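The Small Table
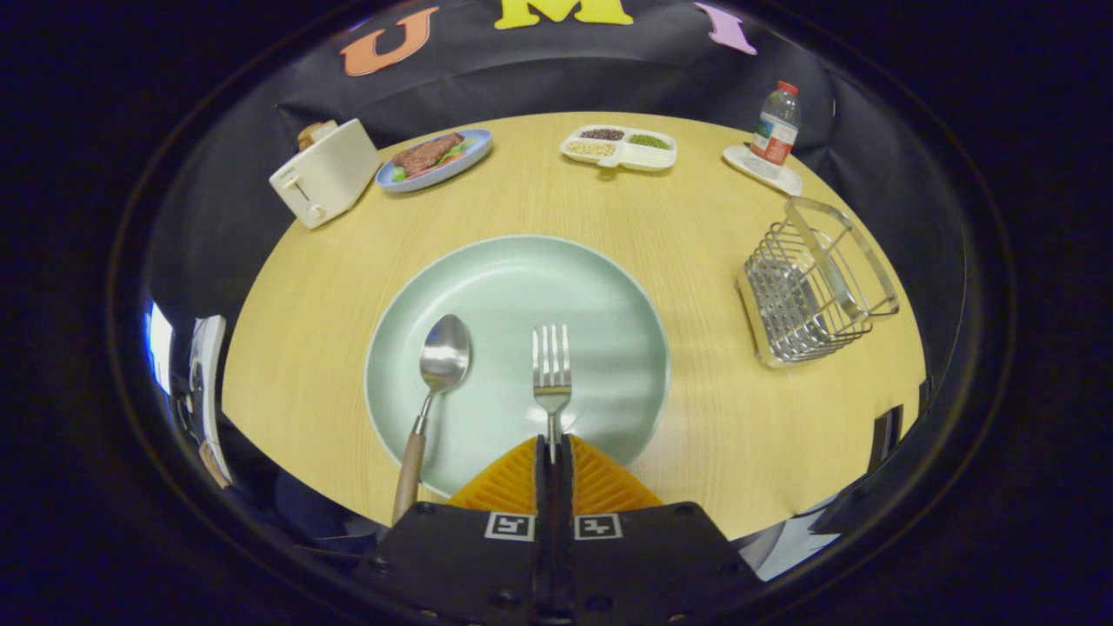
I bought my round table in March, and I've been laying it for one ever since. Proper laying, mind you: plate, fork, spoon, glass of water if I remember. Before that I ate at the worktop like a horse at a trough, standing up, fork in one hand and phone in the other, and I'd have told you quite cheerfully that I preferred it.

What changed was a supper at Valentyna Dovhaniuk's flat in Skallunwood. She lives on her own too, and she gave me beans on toast. Beans on toast! But it came on a pale green plate with a bit of a rim, with cutlery laid out beside it, and I sat there for nearly two hours and had a lovely time. I went home and looked at my chipped white plates with real dislike.

So I started with colour. I'd always thought plates should be white (my mother was firm on this), but a soft mint green is kind to almost everything. Eggs look yellower on it. Tomatoes look as if they've been somewhere sunny. Pale blue is good too, especially an oval one, and if you ever want to make a steak look important, put it on blue with a few lettuce leaves underneath. I don't think anyone needs a matching set. I've got five plates now and hardly any of them are on speaking terms.

Then there's the cutlery, and here I have opinions. I love a spoon with a wooden handle. Sharon Barasa, who used to share a house with me and still borrows my things, can't stand them and says they go furry in the dishwasher. Well, they do, so I wash mine by hand and rub in a drop of oil when they start to look thirsty. A steel bowl on a light wooden handle feels nice in the hand on a cold morning, and that's enough for me.

The toaster was the big argument. I wanted it on the table. Bülent Coşkun, my neighbour from across the landing, thought this was the most slovenly idea he'd ever heard, right up until he came for breakfast and had his second slice hot without getting up. A cream two-slot one doesn't take up much room, and it looks friendly somehow, like a small animal that has decided to join you. Push it well back so your sleeve doesn't catch the lever, and do mind the flex.

My favourite thing, though, is a divided tray. Mine was meant for nuts and olives but it mostly holds dried things on their way to the pot: red beans in one bit, green mung beans in another, some pale grain or other in the third. I put them out the night before so I'll remember to soak them, and they're so pretty that I sometimes forget on purpose. Always leave one compartment free for stones and split ones when you're picking over. My aunt Edeltraud did hers on newspaper and found beans under the fridge until she moved house.

Water goes on a coaster, even if it's only a plastic bottle. Pale wood marks if you so much as look at it, and I've a ring near the edge from week one that I've tried everything on, mayonnaise included. The mayonnaise did help a bit. The table smelled of sandwiches until Tuesday.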